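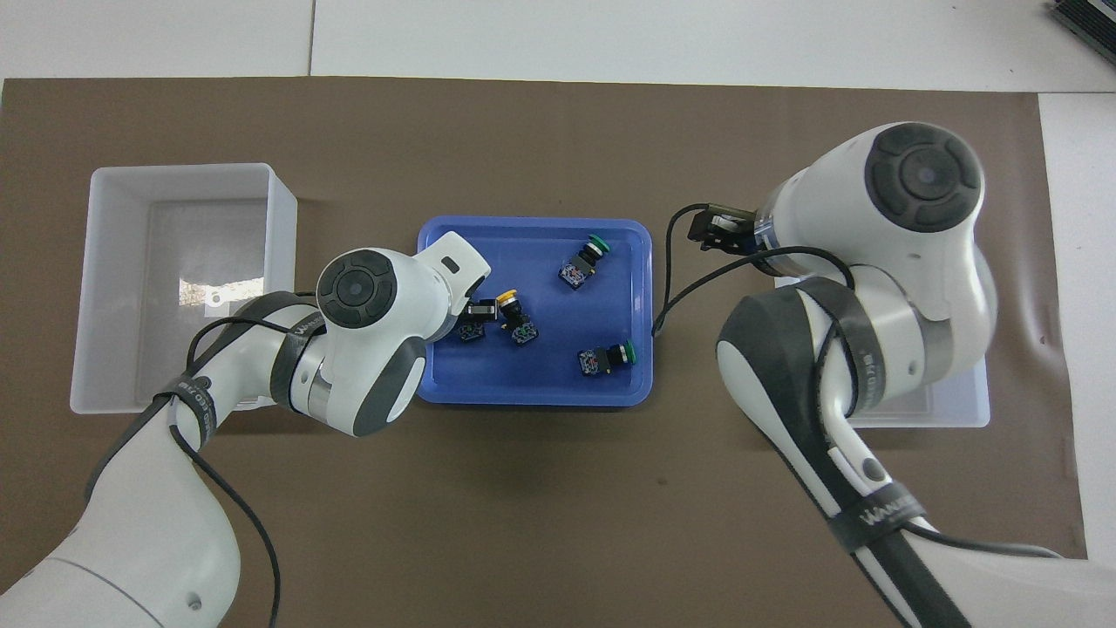

Taster nach Farben sortieren - ein Behälter pro Farbe oder alles in eine Schale?

Suchbegriff eingeben Suchen Erweiterte Suche

Zuletzt aktualisiert: 16. Mai 2020

Sidra Cheema

Hallo zusammen, ich habe von einer Werkstattauflösung 400 Drucktaster geerbt, die kleinen mit runder Kappe und Platine hinten dran. Grün und gelb, fröhlich gemischt. Bisher kippe ich immer eine Handvoll in eine flache blaue Schale und verteile sie von dort nach links und rechts in zwei durchscheinende weiße Kunststoffbehälter. Das geht, nur fallen die Dinger ständig auf die Seite, und ich greife dauernd an die Platine statt an die Kappe. Mein Schwager meint, eine einzige große Kiste tue es auch. Mein Schwager findet allerdings auch nie seine Schlüssel. Wie macht ihr das, und lohnt sich eine Unterlage?

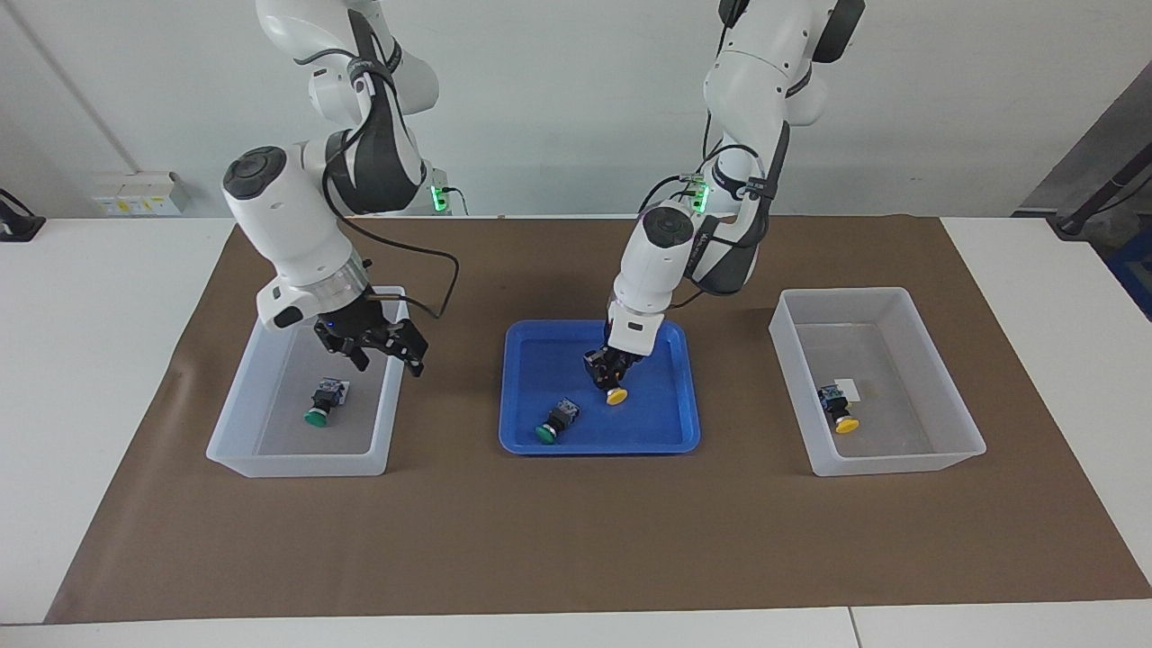

Seite 5

Gion Auer

Schale in die Mitte, Behälter links und rechts, so steht es bei mir auch. Grün kommt nach links, und dabei bleibt es, auch nach dem Mittagessen. Ich habe im Juli einmal mittendrin die Seiten getauscht und durfte danach 500 Stück noch einmal anfassen. Man lernt seine Taster dabei gut kennen.

Zur Schale: flach ist richtig. In einer tiefen wühlt man, und beim Wühlen verhaken sich die Platinen. Nimm lieber kleine Portionen. Eine blaue hat den Vorteil, dass sich Gelb darin sofort meldet, Grün mit etwas Verzögerung. Zum Greifen drehe ich den Taster erst mit einem Finger, bis die Kappe zu mir zeigt, und fasse ihn dann am Gehäuse. An den Bauteilen auf der Platine hat niemand etwas verloren, auch wenn sie griffig aussehen.

Als Unterlage reicht braunes Papier. Es rutscht ein wenig, dafür hört man, wenn etwas danebenfällt. Die Matten von Sarkitz sind schöner und kosten auch so.

Odair Figueiredo

Kauf dir den Sortierkasten von Flellis und gut ist.

Razia Bukhari

Der Kasten von Flellis hat Fächer, in die kein Taster mit Platine passt, ich habe ihn nämlich. Jetzt wohnen Büroklammern darin. Bleib bei den offenen Behältern und schreib die Farbe außen drauf. Durch die Wände ahnt man zwar, was drin liegt, aber abends bei Lampenlicht ahnt man dann falsch. Und die defekten gleich extra legen, sonst sortierst du sehr ordentlich Schrott.

Ähnliche Themen
Kappen vertauscht, was nun?
Gandora Kleinteilemagazin - Schublade klemmt
Kabelreste aufheben oder wegwerfen?
1.000 Schrauben in einem Gurkenglas
Etiketten von Bajwa lösen sich ab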